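The year I finally learned to mix my own colors

I have been painting for pleasure since my twenties and until this spring I had never once mixed a decent purple. I want to get that out of the way. Every purple I made came out like the water you rinse your brushes in, and I just assumed that was my lot and bought it in a tube.

Then Beverley Ruawai put a card up in the window of the frame shop in Storero: color mixing for people who already paint, evenings, bring an apron. I walked past it for two weeks. Then I went in and signed up, and I am so glad I did that I've been boring everyone I know ever since (sorry, Endang).

The first evening we didn't paint anything. We made swatches. You take one blue and one red and you go from all of one to all of the other in tiny steps, a square for each step, and you label every single one in pencil. I thought I would be climbing the walls by the second row and instead I looked up and it was 9:30 and Beverley was stacking chairs. I took the sheet home and propped it against the toaster.

The purple problem was fixed in the first half hour, by the way. I'd been using a red that leans orange and a blue that leans green, so there was yellow hiding in both of them and yellow is what turns purple to mud. Switch to a red that leans pink and the whole thing lights up. I must have read that in a dozen books! It did nothing for me until I had the two puddles side by side on a plate, one glowing and one looking like gravy.

By August I had 77 swatch cards. They live in a recipe box from the thrift store, with tabs, and yes I know how that sounds. The greens take up more room than anything else. I like greens a lot more than I used to. There is one from week three, a yellow ocher with a very small amount of a cold blue, that is exactly the hillside behind my sister-in-law's place in Gurkell at the end of summer, and I've been trying to work it into everything.

A few things I've changed since the class started, for anyone who wants to try this at home:

I mix on a white dinner plate. The wooden palette looked lovely and lied to me about every pale color I ever made.

I put the light color down first and creep the dark one in with the tip of the knife. Going the other way I used to end up with enough paint to do the garage.

I let the swatch dry before I decide whether I like it. My acrylics dry darker, sometimes a lot darker, and I have scrapped perfectly good mixes because I judged them too early.

I write the recipe down straight away. "I'll remember" has cost me the best coral I ever made, and I still think about it.

Week five was shadows, and that's the one that really got under my skin. Beverley asked us to set up plain blocks on a plain table and paint only the shadow sides. I reached for the black out of habit and she moved it to the other end of the room - very politely - and told me to look again. Once I stopped naming the color and just compared it with the one beside it, the shadow on a yellow block was a sort of warm brown-green, and there was a blush of it on the tabletop too. I came home and looked at the butter dish for a good ten minutes.

Domnica Onu, who had the easel next to mine, does big loose florals and paints about four times faster than I do. She got me to try putting one odd color in among a lot of quiet ones, and I got her to label her cards, so we both came out ahead. We're planning to swap a set of 20 each over the winter and paint the same jug using only what's in the other person's box. I'm giving her all my grays. She may never speak to me again.

What I'd love to work on next is strong color next to strong color, where nothing gets to be the background. My usual trick is to drop in something beige and hope for the best, and I can feel myself doing it even now. So I do a small study before breakfast, cheap paper, 22 minutes on the oven timer, and whatever I've got when it beeps is what I've got. Some of them are awful. One is so good I've stuck it on the fridge!

The next class starts once the evenings draw in and I've already paid my deposit. In the meantime, if anyone has a foolproof way of getting a clean turquoise out of a basic set, please leave it in the comments. Mine keeps going minty.
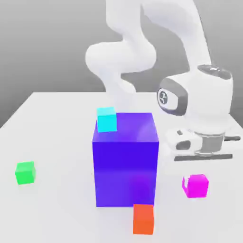

A big blue-violet cube with cyan, green, magenta and orange for company. The cyan is next on my list.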